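May 2021, Tuesday
Paper room, Zesthorpe. Fold endurance and humidity, continued from the April pages.

Started 8:40. Cabinet had held overnight at the set point, chart paper shows one dip when somebody opened the door after hours. Short dip, recovered. Left the strips in another hour anyway.

Stocks on the bench today: Busell text weight, Busell cover weight, and the colored copy paper from the Rocha order. Ramurow sample pack still not in. Domnica phoned them and was told it left the warehouse on Friday.

Cutting. Used the long trimmer for the strips, new blade. The old blade was leaving a burr on the grain-short cuts and I now think the burr is behind some of the low numbers in April. Went back through those sheets and marked the doubtful ones in pencil. Not throwing them out yet. Darragh wants to look at the edges under the loupe first.

Grain direction check, done by the usual two ways (float a square on water and watch which way it curls, then tear one). Busell text is grain long as labeled. Busell cover is labeled grain long and is grain short. Checked it three times with fresh squares from the middle of the pack. Wrote GRAIN SHORT on the wrapper in marker. Anyone who took cover stock from that pack for the hinge samples needs to redo them. 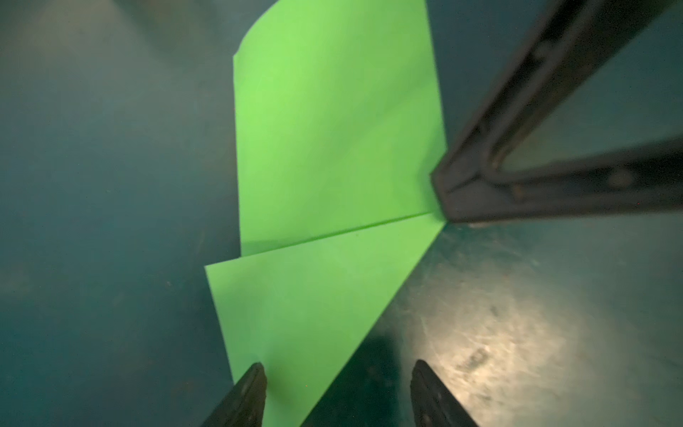 Fold tester, Busell text, with the grain: best strip went to 624 double folds, worst 201. That is too wide a spread for one sheet. Tin-yau thought the upper clamp was seating crooked and he was right, there was a sliver of old strip caught in the jaw. Cleaned both jaws with a dry brush and reran. Second batch is much tighter. I have crossed out the first batch and initialed it. Please don't copy those figures into the summary.

Cycle counter on the tester read 3586 when I shut it off for lunch. The spring gets checked at the next service, form is in the drawer.

Against the grain: only did the text weight. The strips go sooner, as expected, and the break is ragged where the with-grain ones part clean. Kept the broken halves in glassine envelopes, labeled by batch. Envelopes are in the shallow tray, second shelf.

Scoring. Nouhaila brought up the question of whether we should be scoring the cover weight before folding or after conditioning. We have been doing it before. Her point is that a score made in dry stock is already partly a crack, and then we blame the humidity for what the bone folder did. Tried 12 pieces scored after conditioning, same folder, same straightedge, same hand. To my eye the outside of the fold is smoother and there is less fiber standing up. Needs a proper comparison with someone else grading who doesn't know which is which. Hajar has said she will grade on Thursday.

Bone folder note: the wide one has a chip near the tip. Put it in the repair box. Use the narrow one or the Teflon one. The Teflon one doesn't polish the surface, so it is better for the coated stock, but it flexes and the score wanders if you lean on it. 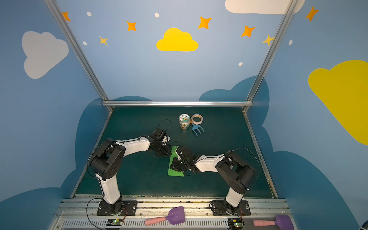 Flattening test. Folded sheets from the April set went under weight between blotters three weeks ago. Took out the first two. Crease still stands up along its full length on both, a little less on the sheet that was misted first. Misted one has a slight cockle at one corner where I think the blotter was wrinkled. Changed the blotters and put the rest back. Next look in two weeks.

Color rub on the Rocha paper: white cloth, dry, moderate pressure, ten strokes along the crease. No transfer from the blue or the yellow. Faint trace from the red. Haven't done it damp. Tin-yau has the cloths.

Cabinet salt solution is getting low and has a crust on the rim. Topped up with distilled water, stirred, wiped the rim. Sensor reads two points under the dial hygrometer. I trust the sensor. Dial wants recalibrating or retiring.

To do
Redo hinge samples if made from the mislabeled cover pack (Darragh to ask around)
Order blotters, glassine envelopes, one spare trimmer blade
Write to Busell about the grain label, send them a torn square
Damp rub on the Rocha red
Fresh strips cut and in the cabinet before 5, for tomorrow morning

Strips went in at 4:50. Door taped with a note on it.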